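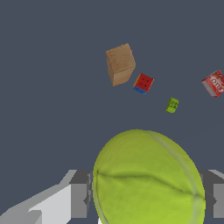
*Runstead simulation, hand view: tennis ball between the fingers, other goods still on the surface.*

# Runstead Picking Station with Simulation

Runstead is a picking station for workplaces where many different small goods pass through the same table: returns rooms, gift packing, repair shops with mixed spare parts. It consists of one arm with a parallel gripper, a control cabinet and the simulation software, in which the work is tried before the arm is delivered. It is made by Räsänen in Grondton.

Most of our customers have people who stand at a sorting table the whole shift. With Runstead, one of these people becomes the operator of the station. The operator prepares the goods, decides which of them the arm shall take, and takes care of the goods which the arm has left. The sorting table remains in use, but the repeated reaching over it becomes less.

## Planning together with the people at the table

Before the order is confirmed, we build the customer's goods in the simulation. Up to 200 articles are included in the price. We ask that the persons who handle the goods today take part in this, and that they get working time for it. They know which box opens by itself when it is lifted and which label must stay upward, and such knowledge is seldom written in any list.

The session is led by our application engineer, Tove Bech. She shows every pick slowly and the group may stop it at any moment. Changes are made the same day where possible.
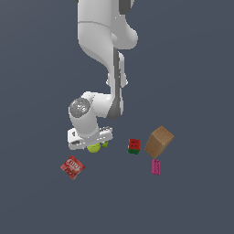 *Arm above mixed goods in the simulation. The gripper is low over a green item.*

The side view is used mostly for discussing reach and the path of the arm. The hand view is used for the grip itself. Both can be open on the same screen, and it is possible to save a pick with a written comment, so the next shift can read what was decided and by whom.

## What changes in the working day

We prefer to tell this plainly before the purchase.

- The operator needs training. We give 40 hours, divided over four weeks, and it is included.
- The pace of the table is set by the operator. It can be lowered during the shift without a password.
- Goods the arm refuses go to a separate tray. Someone must have time to empty it, and this time must be in the shift plan.
- Lifting of full crates is not done by Runstead. It remains manual, or needs other equipment.

At our customer in Dromeddale the sorting team was afraid that the station would only leave them the difficult pieces. It was a correct worry. During the first month they did get mostly difficult pieces, and the work felt heavier to them than before. The shift leader, Pentti Valtonen, then changed the plan so that people rotate between the refused goods, the operator place and the packing. We now recommend rotation to every customer from the first day, and a model plan comes with the manual.
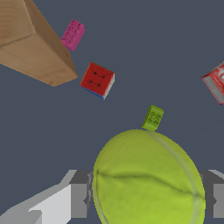

Spacing between goods is the subject which takes the longest time in the training. A person moves a thing aside with the little finger and does not think about it, but for the station this is a decision which must be set. The operator learns to look at what stands near the grip: the small green block directly behind the ball is a typical case to discuss, and so is the pink one with its end partly behind the wooden block. For each article the operator can choose between "take", "take last" and "leave for person". These three settings are enough for most tables. If the group does not agree about an article, we advise to begin with "leave for person" and to return to it after some weeks of use.

Settings are stored by article and follow it to every table in the same building. When packaging is changed by the supplier, the article should be checked again in the simulation,

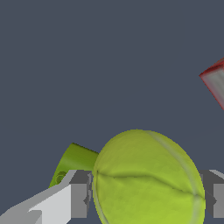 and this can be done by the operator without help from us. A new article is entered with its measures, its surface pictures and the wanted grip width. The old version is kept, so it is possible to go back.

## Delivery and price

The simulation license alone costs 295 euros per month and can be used before any decision about the arm. The price of the full station depends on the table and the guarding, and we give it after a visit. Next free installation places are in November.

Included with the full station:

- arm, parallel gripper, control cabinet
- simulation license for the first year
- operator training
- model rotation plan and printed manual

Not included: table, floor work, crates, electric connection.

Questions about goods and grips are answered by Tove Bech at the Grondton office. Please have your article list ready when you call, also if it is not complete.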